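The Arm Took the Dull Half of My Job, and I'm Thrilled

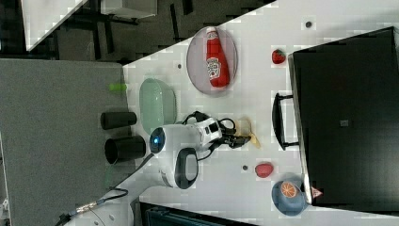 The arm at its table at Wistska, with a banana-shaped piece just past the gripper.

I spent 4 years sorting sample items by hand, 40 trays a shift, and my wrists remember every one! Now the arm gets the picking and I get the puzzles: why a bottle rolls, where a bowl should go. Nathalie Fortin on the next bench has started writing her own routines. I'd like managers to pay us for that, and soon.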